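Teaching by demonstration (robotics)

Teaching by demonstration is a family of methods in which a person shows a robot how to do a job instead of writing out each motion in code. The person may take hold of the arm and move it by hand, or may drive it from a distance with a controller of some kind. The robot records what its joints and gripper did along the way, and that record is either played back or used as training material for a learned program. Other names for the field include programming by demonstration, learning from demonstration and imitation learning, although the last is usually kept for methods that involve training.

Hand guiding

In hand guiding, also called kinesthetic teaching, the arm is put into a mode where it carries its own weight and gives way when pushed. The teacher grips the wrist or a handle near the tool and walks it through the task. It is a wonderfully direct way to work. A person with no background in programming can often produce a usable path in a first session, and the arm itself lets the teacher feel where it runs out of reach.

The drawbacks come mostly from having a person so close. Hands and shoulders get in the way of the cameras, so the pictures stored with the motion may not match what the robot will see later on its own. Stiff or heavy arms are tiring to push, and jobs that need two arms at once are hard for one teacher to manage.

Remote control

Remote control, or teleoperation, puts some distance between teacher and arm. Common input devices are:

Joysticks and game controllers
Six-axis mice, which can be pushed and twisted in any direction
Hand-held trackers of the kind used in virtual reality
A second, smaller arm that the teacher moves and the working arm copies
The teach pendant, a tablet-like unit supplied with most industrial arms

Each has its fans. Trackers are quick to learn and suit loose, sweeping motions. A copying arm gives the best sense of the joints, and some versions push back when the working arm touches something - a real pleasure to use on tasks like fitting a lid or seating a plug. Pendants are slow for free motion but very good at small, exact steps, and many labs keep one within reach even when the main control is something else.

What is recorded

A single run through a task is called a demonstration or an episode. It normally holds joint angles, the position of the tool, the state of the gripper and video from one or more cameras, all stamped with the time. Wrist cameras move with the tool and give a close view of the grasp. Fixed cameras show the whole workspace and make it easier to tell where an object sits.

Episodes are stored many times a second. A rate of 10 samples per second is enough for slow picking, while contact work calls for more. Keeping the clocks of the arm and cameras in step is dull work, but it pays off handsomely, as a small delay between picture and motion can spoil a whole batch.

Bin picking as a test task

Picking mixed objects out of an open bin is a favorite test for demonstrated skills. The walls limit the angles from which a gripper can come in, objects rest against one another, and shiny wrappers confuse depth cameras. Human teachers deal with all this almost without thinking. They nudge an object away from a wall before closing on it, or come in at a slant, and those little habits are exactly what the method hopes to capture.

The Gerneo collection, gathered at the Prallton workshop, is one set built on this task. It has 44 sessions, taught by four operators using three kinds of input device. The Plellmont trials used a similar bin but allowed only hand guiding, which makes the two interesting to read side by side. The Mishra toolkit, used in both, handles the recording and lets a reviewer trim pauses from the start and end of each episode.

Common problems

Teachers differ. One closes the gripper early, another waits, and a program trained on both may hesitate between the two. Most projects agree on a short set of habits before recording begins.

Small errors also add up. A robot that drifts slightly off the shown path meets situations that no teacher covered, and drifts further. A popular remedy is to let a person take over in the middle of a run, steer the arm back and add that correction to the training set.

See also

Bin picking
Teach pendant
Teleoperation
Force feedback 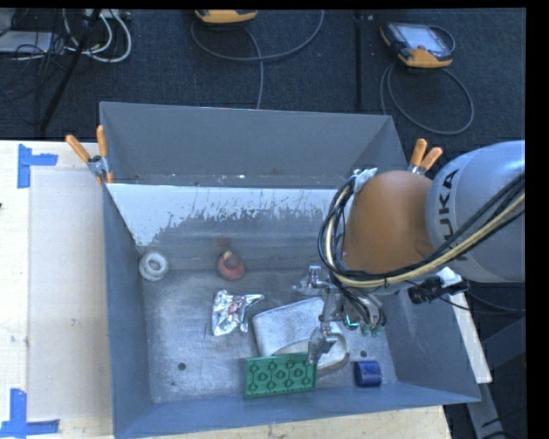 A KUKA arm with its gripper over mixed objects in a metal bin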